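Six Hundred Goes at a Whiteboard

Collecting demonstrations for a two-armed learning system is slow work, and most of the decisions that matter are made before an arm moves.

By Aurelia Pană
10 September 2023

The task card for the current batch at Nevamau has one line on it: bring both grippers to the small board and take hold of its edges. A person would need no instruction beyond that. The learning system, called Plenar, needs 600 recorded examples, each one steered by a human operator from start to finish.

An example in this sense is a log. It holds the joint angles of both arms, the opening of both grippers and the camera images, all stamped against the same clock. Nothing in the log says what a board is or where its edge lies. The software has to work out the link between what the cameras show and what the joints do next, and it can only do that if the link is present in the data. An operator who looks up from the monitor and steers from memory breaks it. The movement may be perfectly good and the example is still of little use.

Each example runs for up to 30 seconds. The time limit was set in May, after a first batch in which long pauses made up much of the recording. A pause is a movement as far as the software is concerned. A system trained on hesitant operators learns to stop in mid-air, and having stopped, it sees a picture that hasn't changed and stops again. Operators are now asked to plan the approach before pressing record and then to move at an even pace, without rushing the last few centimetres.

The last few centimetres are where most rejected examples go wrong. A board lying on a hard tabletop gives a gripper very little to close on. If the fingers come in too high they pass over the border, and if they come in too low they press on the table and the motor current climbs. The usable band is narrow, and it shifts with the angle of the board. Turning the board on the table changes the wrist angle both arms need, and may change which of them can reach its side comfortably.
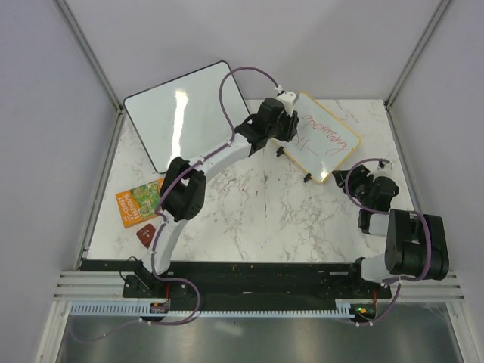 What changes and what stays

The batch plan divides everything in the cell into things that may vary and things that may not. The arm bases, the rail and the fixed cameras are checked at the start of every session and left alone. The small board is moved between examples, within limits. Its angle is changed and so is the writing on it. Red marker is used throughout this batch, sometimes as joined-up letters and sometimes as little more than a squiggle, and the task stays the same whichever it is.

Varying the writing serves a specific purpose. In an early trial the same word was left in place for a whole session, and the system tied its grasp to the position of the letters. When the board was wiped, the left arm drifted. Changing the marks makes them useless as a guide, which leaves the border as the more reliable thing to follow.

The other objects on the table are there on the same principle. A larger whiteboard, blank and with a dark edge, lies tilted against the back wall. It has the same general form as the target and is never the correct answer. An orange children's book, one of the Treehouse series, lies below it with its title upside down from the camera's side. Plenar's documentation calls such items distractors. They are swapped according to a list, and the list is kept with the data so that a later failure can be checked against what was on the table at the time.

Light gets less attention in published work than it deserves. A glossy board returns a bright streak to the camera, and the streak moves when the board does. The group considered matt film over both boards and decided against it. Reflections will be present wherever the system is eventually used, and removing them from the examples would only put the problem off.

Two arms, one operator

Both arms are driven by one person through a pair of hand-held controllers. The interface, Jaro, passes the movement of each hand to the matching arm after scaling it down, so that a large sweep of the hand gives a smaller one at the gripper. New operators tend to bring the left arm all the way in, park it, and then attend to the right. That produces valid examples of a sort, but the result is two one-armed tasks laid end to end. The guidance asks for both arms to be in motion during the approach, and for the grippers to arrive close together in time.

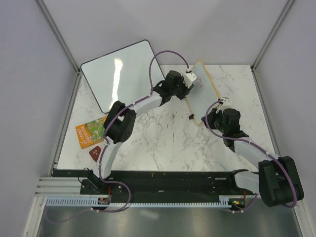 Both grippers at the edges of the small board, with the larger whiteboard and the book to the left.

Cable routing takes up a page of the same guidance. The purple cables follow the links and are held by small white ties, with slack left at the wrist and near the base. Too little slack and the wrist meets resistance near the end of its turn, which shows in the log as effort with no visible cause. Too much, and a loop hangs across the view. Operators check the ties before each session.

Review is done by a second person, who did not steer the example. The reviewer watches it at 2 times normal speed and gives one of 3 marks: keep, keep with a note, or discard. Notes are short and use a fixed set of words. "Late left" and "high finger" are the most common. Roughly one example in eight is discarded, and the discarded ones are stored separately, where they are used to test whether the system can tell a poor grasp from a sound one.

The software that sorts the kept examples, Tănase, looks for gaps in coverage. It plots board angle against board position and marks the regions with few recordings. The next session is then planned to fill them. Left to choose for themselves, operators put the board where it is easiest to reach, and the middle of the plot fills while the corners stay bare.

Once the batch is complete, training will be run on part of it and then on all of it, with the same settings. If the two results are close, the plan is to stop collecting for this task and move the operators to the next card, which asks for the board to be lifted clear of the table and turned over.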